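Drenbridge lost its last bus to Palden in August, and the 12 miles between them now cost a taxi fare or a long wait for a lift. The town has about 2,000 people and one surgery, open 2 days a week. Anyone needing a blood test on the other days has to travel.
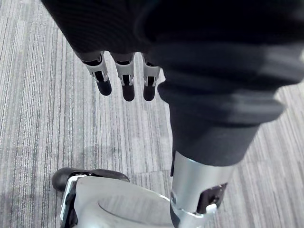
One reader in Terau wrote that her village went the same way, and that the shop closed the winter after the bus did. She now books her shopping trips 14 days ahead.

The council will look at the route again on 14th April.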